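Likano office puts its paper files in order before the move

September 25, 2025

The Likano housing cooperative has started to empty the cabinets in its front office on Presow Street. The work began on Monday and should be finished before the painters come. After that, the office will keep only the files that members ask for often, and the rest will go to a storage room in the Womside building.

The cooperative has kept its papers in file boxes for many years. According to the office list there are 2729 folders, and the oldest ones are building permits and heating contracts. In May the board decided that rent papers of closed accounts do not need to stay in the front office. It set aside 2000 dollars for new boxes, labels and transport.

The method is simple. Each file box is taken from its shelf and put on top of the cabinet, where the label is compared with the list. If the label is wrong or too old to read, a new one is made — the staff write them by hand, in capital letters. Boxes that stay go back to the middle shelf.

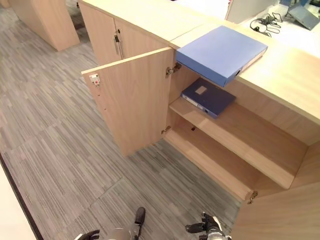 Radwa Amrani would have liked the members to be asked first. She wrote to the office that she needed her old repair papers two times last winter, and that a trip to Womside takes her half a day with the bus. She asked for a fixed day when boxes can be brought back to the front office on request.

The office answered that such a day is possible. Members will be able to order a file by telephone or at the counter, and it will arrive with the Wednesday delivery. There is no fee for the first two orders in a year. Copies are paid as before.

The transport is done by the local company Jang, which also moved the library of the cooperative. During the work the front office is open only in the morning, from 9 to 12. Keys and parking cards can still be picked up in the afternoon at the side entrance — please ring the lower bell.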